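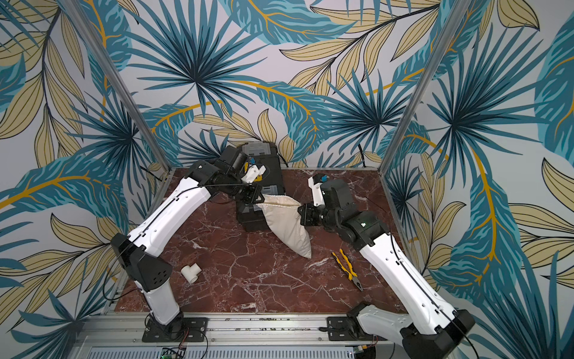

Two arms, one pillow, and most of my equipment budget.

I started the spreadsheet in September with a single tab called "Robot Stuff." It now has 19 tabs, one of which is called "Robot Stuff (real)," and that's the one I trust least.

If you're pricing out a two-arm setup at home, the arms are the easy part. You get a quote, you lie down for a while, you pay it. Mine came through Rivadeneyra, who were pleasant about my many emails. What got me was everything bolted, plugged or stuck to the arms. Rail fittings. Spare gripper fingers. Screws in a size the hardware store treats as a rumor. I had $1000 set aside for "misc" and it was gone before the second arm was mounted.

Clidstead wanted $173 to ship the frame parts, which I put off for a month on principle and then paid in full.

The wallpaper and the marble top went under "workspace," a category my spouse has asked to see itemized. I like the palm fronds. I'm keeping the palm fronds.

Next up is the gripper question. Soft things with ruffles are a different job from a pipe tee or a pair of pliers, and I can't decide whether to buy a second style of finger or make do with the white ones. Braltance sells a set I keep putting in the cart and taking out again (their cart emails have started to sound worried). Drakedeck has a cheaper one with no lead time listed, so it either ships tomorrow or never.

Things I'd budget for earlier if I did it over: cable, 2 spares of any small board, more cable, and a second case for the tools. Tab 14 has the part numbers and I'll post it once I've taken out the swearing.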